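Trakurero Test Bench: Frequently Asked Questions
Last updated December 2025

What does the test bench measure?

Whether a fixed arm with a two-finger gripper can finish a short household or shop-floor chore with no person touching the controls. Each chore has a written start state, a written end state and a time limit. A run passes or fails. We don't give partial credit for a good approach or a near grasp.

Can a machine clear a table yet?

A small one, under good conditions. Clearing rigid items such as cups, bowls and boxes from a plain surface is the most reliable chore on our list. Our current pass rate for it is 62 percent on layouts the controller was not trained on. On layouts it was trained on, the rate is higher, and we don't publish that number. It says little about how the system would do in a kitchen.

Mixed tables are harder. A fork lying flat, a wet napkin or a glass pushed up against a plate will each lower the pass rate, and we have not passed a run that included all three.

Why are cups used so often as a test item?

They are cheap, they don't roll when upright, and they allow two different grasps: across the outside, or with one finger in the opening and one on the wall. The controller has to choose between them based on where the cup stands and how far the fingers can open. A cup near the side of the work area usually forces the second grasp.
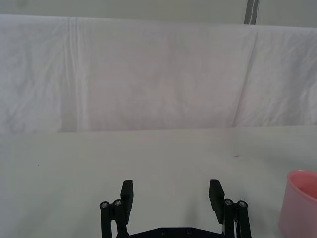
The choice has to be made before the fingers get close. Once they are within a finger's width of the rim, the wrist view loses most of the object, and a correction at that point tends to knock the cup over. The Holdale controller therefore commits to a grasp early and backs off completely if the estimate changes. Backing off costs time but fails less often than adjusting in place.

What is the time limit for a run?

900 seconds for a full chore and 3 attempts per item. After the third miss the item is counted as failed and the run ends. A person would clear the same table in well under a minute. Speed is recorded but is not part of the pass criteria at this stage.

Do plain backgrounds make the test too easy?

Yes, for object detection. We use them when the question is about grasping and placing, so that a missed object does not get logged as a bad grasp. The Clillgate set repeats the same chores on patterned surfaces with clutter. Results from the two sets are reported separately and should not be averaged.

What about laundry?

Not ready. Picking one towel from a pile works often enough to test. Folding it to a stated size does not. Shirts were removed from the list in August and will return when towels pass on two different fabrics.

Which shop-floor chores are closer to practical use?

Bin-to-tray transfer of rigid parts of one kind, loading a fixture with a generous lead-in, and moving empty containers. Threading fasteners by gripper alone is not on the list. Cable routing is listed but has no passing runs.

Can I send in my own chore?

Yes. Use the Gebretsadik form and include the start state, the end state, the weight of the heaviest item and its narrowest graspable width. Chores that need 2 arms are accepted but will wait until the second station is running. Chores involving heat, blades or open liquids are returned.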